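So the latency rabbit hole ate most of my February, and I promised Kendra I'd write it up before I forgot which knob did what. Grab a coffee, this one wanders a bit!

Quick recap if you missed the last post: our policy spits out action chunks, the arm plays them back, and every time a new chunk came in we got this awful little hiccup. I blamed the network first (I always blame the network). Then I blamed Lev's camera driver, and I owe Lev a lunch for that one. I finally put timestamps on everything, which I should have done on day one, and the inference call was taking 107 milliseconds while the playback loop just sat there waiting for it. Well, duh. 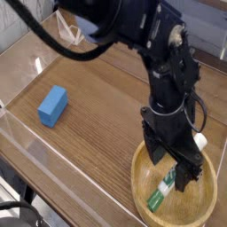 The fix was to stop waiting. Inference now runs in its own thread, and the playback loop keeps chewing on the old chunk until a fresh one shows up. The tricky part is that the fresh chunk was planned from an observation that's already stale, so you have to throw away its first few actions or the arm jerks backward to where it used to be. On big sweeping moves you can get away with being sloppy about this. With the fingers straddling a marker down inside a shallow wooden bowl, the tips just above the floor of it, a backward jerk is a much bigger deal, and the rim doesn't leave you a lot of room to be wrong sideways either. I drop the stale steps by timestamp now, then blend over the next 3 so the seam between chunks is smooth.

Blending was its own adventure. My first version averaged the gripper command along with the joints, so a "close" and an "open" came out as a sort of limp half-squeeze. Saodah spotted it in the plots in maybe ten seconds, after I'd been staring at them all afternoon. Gripper commands skip the blend completely now and switch over in one step.

I also rewrote the logger while I was in there. It used to flush to disk on every tick (whyyy) and now it keeps the last 1000 ticks in a ring buffer and writes from a separate process. Yoshinori wants the whole thing moved into Skeltley so the other setups can use it, and I'm all for it, but the config files need a serious cleanup first. There are two settings called "horizon" and they mean different things. Guess who named both of them.

Next up is the replay tool, which still chokes on any log with a dropped camera message. If you've got a nice way of lining up streams that run at different rates, leave me a comment, I'd love to steal it!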